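Progress report: Zerham debut album and regional tour
Prepared for the Kedia Music Fund by Morfudd Owen, band manager
Reporting period ending May

Recording

Nine of the 11 tracks are finished. The tenth is finished according to Alper Başaran, who produced it, and unfinished according to Vendula Šťastný, who sings on it. I have booked them one more day at Folus Studios, at the studio's off-peak rate, and will treat whatever exists at 6 pm as the master.

Single

"Hájek" went to community radio in the first week of the period and has had 2,028 streams. Our target was 1,000, so we're claiming this as a triumph, although 600 of those arrived the night a breakfast host played it at the wrong speed and apologised. The colour artwork came in under budget.

Tour

Six of eight dates are confirmed. Ticket income to date is $1,788. The Wednesday show has moved to a smaller theatre, where we expect to look more popular.

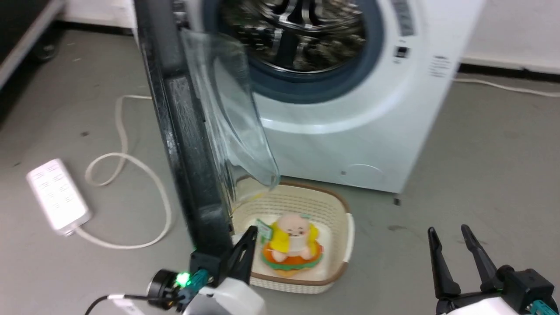
Merchandise remains the weak line in the budget. Iveta Mikuš has re-quoted the shirts on heavier cotton, and the ink should now outlast the tour. Care labels will specify a cold wash, inside out, as most fans own a front loader much like any other, round glass door and steel drum, and will put everything in it at once. Miroslava Krajčí is holding the order until you approve the revised figure.

Still owing to you: signed venue agreements, the mastering invoice and track ten.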